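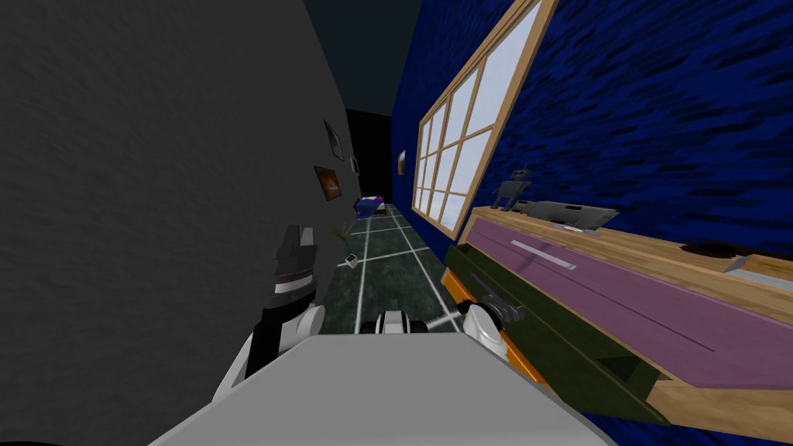 Figure 3. Rendered view of a corridor, with a two-armed robot at an open drawer.

3.2 Settlement and street pattern

Undedbridge began as a ferry landing on the east bank of the Olitine. The first lots were laid out in a single row facing the water, each with a narrow front and a long garden behind. A second row was added when the timber yards opened, and the lane between the two rows became the present Ferry Street. Most visitors still enter the town this way, coming down from the bus stop on the Gristden road.

The landing lost its trade when the road bridge was built upstream. Families who had worked the boats moved uphill toward the market square, and many of the river lots were left to grow over. Michalski argues that this move explains why the oldest church in Undedbridge now stands well outside the center. We agree in general, but the parish books show that several families kept both a river lot and a house on the square for at least one generation. The shift was slower than he suggests.

At the last local count the town had 1,169 residents. It has one hotel, a hostel in the old customs house, and a number of rooms let in private homes along the square. The Chmielewska house, at the corner of Ferry Street, is the only building from the first row that still has its original roof line. It was used as a grain store, then as a school, and has been open to visitors during the summer season under an agreement with the owners.

3.3 Visitors and length of stay

We collected 71 completed forms from visitors in October, at the hostel and at the bus stop. The form asked where people had come from, how long they planned to stay, and which parts of the town they had walked through. It was offered in English and Polish. Kevser Polat and Nikola Kołodziej handed out the forms and entered the replies.

Day visitors from Gristden made up the largest group. Of those who stayed overnight, 12 had booked for more than two nights, and most of these were walkers following the river path. Few people in either group had gone north of the square. When asked why, they mentioned the lack of signs and the steep climb past the school.

Five forms came from people with family ties to the town. Their answers were longer than the rest and often named houses or lots that do not appear on the current street map. Harawira reports similar replies in his work on former ferry towns, and treats them as a separate source. We have done the same, and they are left out of the tables in Section 4.

The timing of the survey limits what can be said about summer travel. The river path is partly closed after heavy rain, and the Chmielewska house had already shut for the season when the forms were handed out.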